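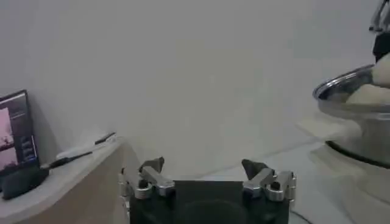
I've come round to the idea that a bare white wall is the best thing you can put in a room where people work, and I know how dull that sounds. My sister thinks I've given up. My old flat had every inch covered (postcards, a calendar three years out of date, a huge print of a lemon) and I'd have fought anyone who said it was too much!

What changed my mind was renting a desk at Hivari, which is 14 desks above a tile shop. The walls are white, the tables are white, and when I first walked in I thought the decorators hadn't finished. I gave it a fortnight. Then one morning I noticed I'd been writing since nine and it was nearly lunch, and I hadn't once got up to straighten anything.

Now, white tables. People will tell you they show every mark, and they do, and I've decided that's a point in their favour. On a dark table a coffee ring can live for a month. On a pale one you see it, you fetch a cloth, it's gone. I wipe mine down at the end of the day and it takes less time than finding my keys. The one thing I'd grumble about is seams. Crumbs go in and they do not come out, and I've had a go with a toothpick more often than I'd like to admit.

You do need a bit of wood somewhere, mind. All white and nothing else and you start to feel you're waiting for the dentist. A cabinet in a warm tan colour does the job nicely, with a light top so it doesn't look as if it wandered in from somebody's dining room. I bought one like that for home, a Plelico, second-hand, 70 pounds and a very sweaty trip up the stairs. New they were asking 106, and I'd have had to put it together myself, so I felt very clever until I found the back panel was missing. It's against a wall. Who's looking?

Screens are where I part company with the tidy people. They want them on arms, floating, with the cables tucked away in a little trough. I like a screen on top of a cabinet, off to one side, where you have to turn your head to read it. If it's straight in front of me I look at it all day. Off to the left, I look when I need to — and the table stays free for paper, elbows and lunch.

My sister's answer to all this is a shelf she bought from Sirkirura and filled with 2 ferns and more china than she owns cupboards for. It's lovely, I'll give her that. I sit under it when I visit and I can't get a thing done. She's offered me one of the ferns and I've said I'll think about it.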